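4. Evaluation of the Stotdale sorting kit

4.1 Scope of the review

The Stotdale kit is sold as a complete package for tidying and sorting mixed household items in nurseries, family centres and small shops. It consists of a pair of arms, two-finger grippers, a small camera at each wrist, a control computer and a year of software updates. The supplier, Mets, offers it either for outright purchase or on a monthly lease that includes remote support. The version reviewed in this paper is the leased one, as delivered to our laboratory in Peltville in November.

Our interest was in how far the kit can be used as supplied. Earlier work at Peltville relied on arms that had been altered over several years, and results from those arms are hard to compare with results from other groups. A kit that can be ordered from a price list, set up from its own manual and run without changes to the hardware would be of value to the field even if its success rate were modest. We therefore made no changes to the fingers, the camera mounts or the factory settings, with the single exception noted in Section 4.3.

4.2 Test procedure

Each trial began with the items mixed by hand according to a printed plan. The operator then gave one written instruction, such as a request to move a piece of clothing to a named compartment, and did not step in until the arm had returned to its rest position or 30 seconds had passed without movement. We carried out 1,248 trials in all. Of these, 200 used only soft items and a further 200 used only rigid items; the remainder were mixed.

A trial was marked as a success if the named item was released fully inside the named compartment or bin. Items left hanging over an edge were marked as failures, as were those placed correctly after a second item had been picked up with them. This rule is stricter than the one in the supplier's own guide, which allows an item to rest partly outside its target. We kept the stricter rule because the Janenness item set, from which our printed plans were drawn, was designed with it in mind.

The supplied software was run in its standard mode. A faster mode is offered at extra cost, but it was not part of the lease and is not considered here.

4.3 Setting up and daily use

The manual is clear on mounting and power, and less so on the cameras. Calibration requires a printed board to be held at several heights, and the manual does not say how far apart these should be. After correspondence with the supplier we adopted a fixed spacing and used it throughout. We also replaced the cable clips, which is our one departure from the kit as delivered. The original clips held well but left too little slack for a full turn of the wrist.

Day-to-day operation was straightforward. Staff with no background in robotics were able to start the system and give instructions after a short introduction. Error messages are written in plain words – a welcome feature – although several quite different faults produce the same message.

4.4 The wrist view

The kit depends heavily on its wrist cameras. The software uses the wrist view to choose a grasp and to correct the approach, so the quality of that view during motion deserves attention in any review. Figure 3 gives a representative view with the fingers almost closed.

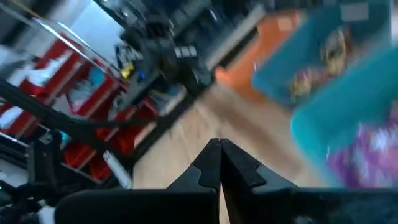 Figure 3. Wrist camera view with strong motion blur. The fingertips nearly meet in the foreground; red shelving is to the left and a teal bin to the right.

Two points follow. First, large areas of strong colour remain easy to tell apart under blur, and a target described by its colour should still be usable at such moments. Second, small contents do not fare as well. Some of the shapes in the lower compartments of the shelving cannot be identified in Figure 3, even by a human reader, and an instruction that names one of them could not be resolved from this view alone.

The supplier's software does not report how sharp the current view is, nor does it let the user require a still view before a grasp is chosen. Both functions could be added without new hardware. We have asked for the first to be included in a later update, and the supplier has agreed to consider it. Until then, users who need to work with small items are advised to lower the wrist speed in the settings menu and to accept the longer trial times that result.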